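Trimance tabletop set -- README

Maintained by Bilal Hakim. Arms, table and recordings all live at Balwood, the shared workshop on the canal side. Questions go on the board by the laser cutter or in the issues list.

What is in this folder

400 recorded runs of a two-arm table handling small household things and toys, plus the notes needed to rebuild the table. Most runs are short: pick an item up, put it in the tray, back off. A few are two-handed, with one arm steadying the tray while the other places. 93 of the runs are marked "miss" in runs.csv. They were kept on purpose, so filter them out if you only want clean ones.

folders:
runs/ -- one folder per run, joint positions and video
table/ -- cut list and bracket files
calib/ -- camera and arm calibration, redone each January
runs.csv -- run number, task, operator initials, result
CHANGES.txt -- what moved and when

The build

The table is a dark top inside a black metal frame, with an arm at each side. The top is 1000 mm wide and 900 mm deep. We started with a bare top and no backdrop, and the first month of video was full of people walking past with sheet goods. The curtain fixed that. It is heavy black cloth bought by the yard and hung from a rail, and it does crease, so expect the sheen on it to change between runs.

The frame used to sway when both arms moved fast in the same direction. Diagonal bracing across the back took most of that out. Tighten both sides a little at a time and check the frame with a square between turns. If you tighten one side all the way first you will pull the corner out and have to start again (run folders 31 to 38 were recorded like that and have been dropped).

Arm firmware is the Skorico branch, not the stock one. Stock works, but the grippers close with a jerk that knocks over anything tall.

Table views

Each run has a fixed view of the whole table and a view from the gripper. File names end in _top and _wrist. 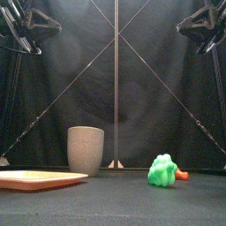
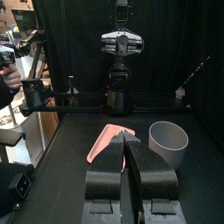 Same tray and cup in both, from the fixed view first and then from the gripper.

Objects

The objects are ordinary things with very different shapes and finishes. The ones that turn up most:

tray -- shallow, rectangular, pinkish orange with a raised rim. The color shifts a good deal between cameras, so don't match on it.
cup -- gray, speckled, no handle. Wider at the rim than at the base, and it slips if you grab it low.
broccoli -- toy, glossy green head, orange-red stem. It may be standing or on its side at the start of a run.

Start positions are not measured. The operator puts things down where they like, within reach of at least one arm, and the only rule is that the tray stays flat on the table.

Operating

Runs are driven by hand with a controller. The operator stands at the side of the table and may show up at the edge of the wrist video. If that is a problem for your use, crop it or stick to the _top files.

Before a session:
1. Raise both arms clear of the table.
2. Check the clamps on the back rail. They work loose.
3. Wipe the top. Streaks show up badly under the bench lights.
4. Record ten seconds with nothing moving and look at it before going on.

Known problems

- The lower links of the arms are nearly the same shade as the curtain in the fixed view. Automatic outlines of the arms are poor there.
- Wrist video runs a few frames behind the joint log in the early runs. The offset is in runs.csv where we have it.
- Anything recorded on a Wednesday evening may have the Galbraith planer going in the next bay. There is no audio in the set, but you can see the shake.

Use

Free to use and change. If you rebuild the table, send Bilal the changes to the cut list -- the current one still has the old bracket spacing on page 2.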